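Trirkia Kitchen Tasks Pack for School and College Robotics Clubs

Product code: TK-270
Price: £187 per club, one payment, no yearly fee
Format: download, or USB stick on request

The Kitchen Tasks Pack is a set of simulated rooms and exercises for clubs that want to teach arm control without buying an arm. Pupils write their programs on an ordinary computer and run them in the simulator. The pack was put together by Dalia Bennani and Karim Farouk, who ran the after-school club at Kenitz before joining us.

There are 7 exercises. The first two deal with moving the arm to a set point and stopping safely. The middle ones cover gripping, lifting and putting down. The last ones use the cooker, and most clubs leave them until the second term. The kettle exercise is the one used in the Orkow Cup, so teams who plan to enter should allow extra time for it.
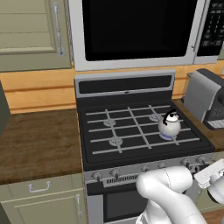 Marks in the kettle exercise are given for a steady path, for keeping clear of the cupboards and worktops, and for finishing with the arm at rest. A knock against the cooker loses marks but does not end the run. Teachers can change the marking in the settings file, and can switch knocks off altogether for beginners.

What you get
Simulator and all rooms
Pupil workbook (PDF)
Teacher's notes with worked answers
Starter programs in Python
Entry form for the Orkow Cup

What you need
A computer with 8 GB of memory or more
Windows 10 or Ubuntu 18.04
A mouse. Trackpads work but are slow for moving the view.

The pack does not include a game controller. Any USB one will do, and Boersma sell a plain model that our own testers use.

Club licence
One licence covers every computer in the club and pupils' own machines at home. It does not cover a second school. Groups of schools should write to Marcelino Marín for a joint price.

Updates
Version 2 came out on Jul 31, 2019. It fixes the fault that made the gripper drift after a restart. Clubs with version 1 can download it free using their old order number. New workbook pages will follow in September.

Orders and questions: Trirkia schools desk, extension 1512. Ask for Sherif Mahrous.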